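Cubes, faces and stacking
Maths in Everyday Things, for readers aged 8 to 11
Written by Nantana Jaidee

A cube is a solid shape with six flat faces. Every face is a square of the same size. A cube also has 12 edges, where two faces meet, and eight corners. The correct word for a corner is a vertex. More than one vertex are called vertices.

When a cube rests on a table, one face is underneath. From most places you can see three faces at once, at most. The others are still there, so you have to work them out.
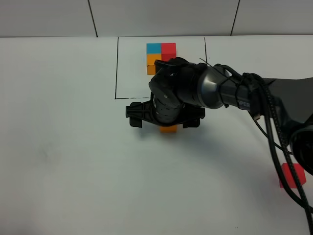 Coloured blocks on a white table. Only part of the orange block under the gripper can be seen.

Blocks can be set out side by side or one on top of another. Side by side, each block stands on the table and takes up its own patch of it. The size of this patch is called the area. If the edge of a cube is 2 cm, its patch measures 2 × 2 = 4 square centimetres.

In a stack, the lower block carries the weight of the upper one. The stack takes up no more of the table, but it is taller. Two cubes with edges of 2 cm make a tower 4 cm high.
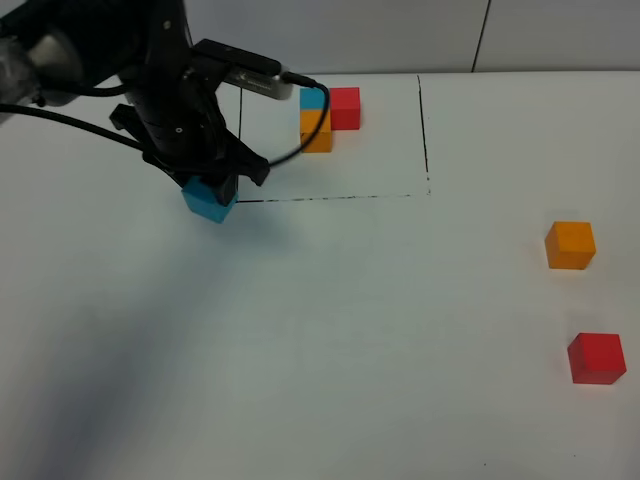
A light blue cube on top of an orange cube, with a red cube touching the tower on the right.

A stack stays up when the middle of the top block is above the block below. Slide the top block sideways until its middle passes the edge, and it tips.

Try it
You need two cubes of the same size and a ruler.
1. Measure one edge.
2. Put one cube on the other with the edges in line.
3. Push the top cube sideways, a little at a time.
4. Measure the overhang just before it falls. Compare it with half the edge.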